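# Clamstead robotics club takes on the gear plate

Tuesday evenings have gotten loud at the Clamstead robotics club, and for a great reason! Students there are teaching a two-armed setup they call Kimaro to handle meshing gears on a small plate, the first piece of what they hope will grow into a full gearbox build.

The club started the project in August with 4 members and has logged 406 practice runs so far. Every run gets written up in a shared notebook, good or bad, and the group goes back over the bad ones first.

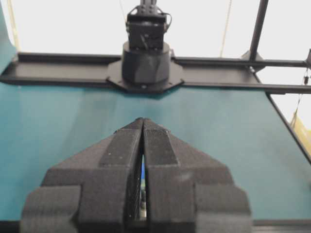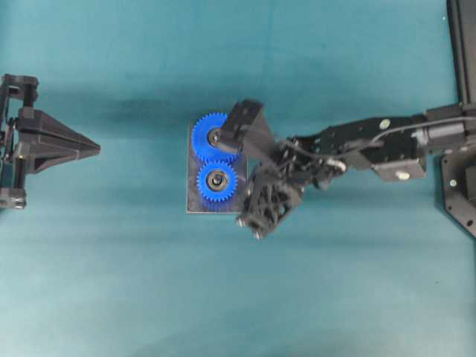 According to Maarten Hendriks, lining up the teeth is the part that eats the hours, and a gear that goes on a hair crooked can cost the team a whole evening. He added that he wouldn't trade those evenings for anything.

Next up is the Cestel student meet, where teams get 74 seconds per attempt. The club plans to enter both the gear task and a new sorting task (still very much in progress!), and practice is open to anyone who wants to watch.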